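Do sponges really need somewhere to sit?

Sun 8 February

I have been putting off writing about sponges since October, mostly on the grounds that there are better things to do with a blog. But I keep getting told how to look after mine, and I'm tired of nodding along.

The advice goes like this. Your washing-up sponge is filthy. It is filthy because it lies in a puddle by the taps. Buy it a stand, let the air get round it, and all will be well. The Trodow leaflet that came through my door in Cultthorpe said a properly aired sponge would last "up to 3 times longer", and up to is doing a great deal of work there. Three times longer than what? Than one I'd left in a bucket? 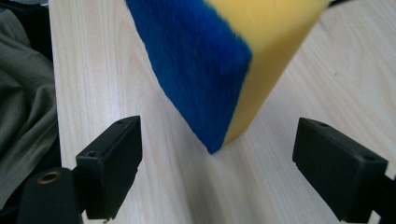
Blue side for scouring, yellow side for everything else.

I've no quarrel with the two-sided sponge itself. It's one of the few kitchen things that hasn't been improved until it stopped working. The scouring side goes first in our house, usually after a lasagne, and by then the foam has a dent in it the shape of my thumb. I don't see how a stand would help with either of those.

What I do have now is a wire rack. I held out for months against the Dosura one, which is a single slot on a suction cup and which my sister-in-law has had to fish out of her washing-up bowl more than once. The plain black wire sort at least has a flat base and an upright bit at the back, so there's something for the sponge to lean against. It'll take a saucer too, at a push. I wouldn't trust it with a dinner plate.

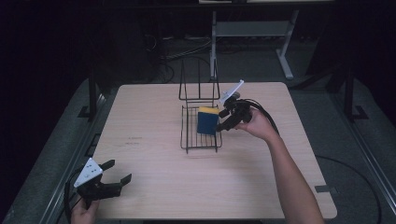 So does it dry any quicker?

A bit, I think. I gave it 30 days, which seemed fair, and tried to be strict. Sponge squeezed out after the last pan, stood on its edge, left until breakfast. Some mornings it felt dry on the outside and was still soggy when I pinched the middle. On others it was fine. The kitchen being cold made more difference than anything the rack was doing, and I could have found that out with a saucer and an open window.

Squeezing it out properly is most of the battle. I used to give it one feeble press and drop it. Now I wring it - the rack has shamed me into that much - and I suspect the wringing deserves the credit.

Then there's what the rack does to whatever it's standing on. The shop photos always have it on a spotless worktop. Pale wood shows every mark going, and short grey-brown smudges along the grain are the worst, as you don't notice them until the light's right and then you can't see anything else.

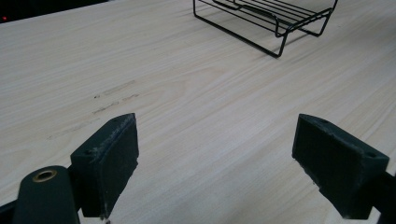
My first go at marks like that is a barely damp cloth, with the grain, and then a dry one straight after. If that doesn't shift them I try a tiny dab of washing-up liquid. I would not use the blue side. I did that once on a chopping board and it's had a dull patch ever since.

Boiko sell a wood balm for this sort of thing. It has 340 glowing reviews on their own website, which I'd find more convincing if any of them mentioned a drawback. A friend swears by it. Her table smells of oranges and looks the same as mine.

The other thing is the footprint. A rack is small in the shop and then it's home, and suddenly there's a permanent object where you used to roll pastry. I've taken to lifting it off when I'm not washing up - five seconds' work - and I like having the plain wood back more than I like having the rack.

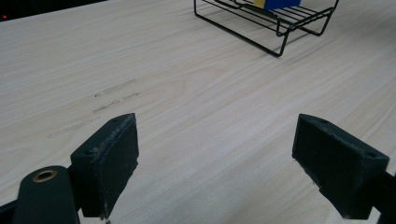

I'll keep it, though grudgingly. It cost less than a sandwich and it does stop the sponge lying flat on its face. But I won't be buying the matching brush holder or the little tray that goes underneath to catch drips, because at that point I've bought a thing to put under the thing that holds the sponge, and I already own a draining board.

Next time, probably tea towels. I've been told I fold them wrong.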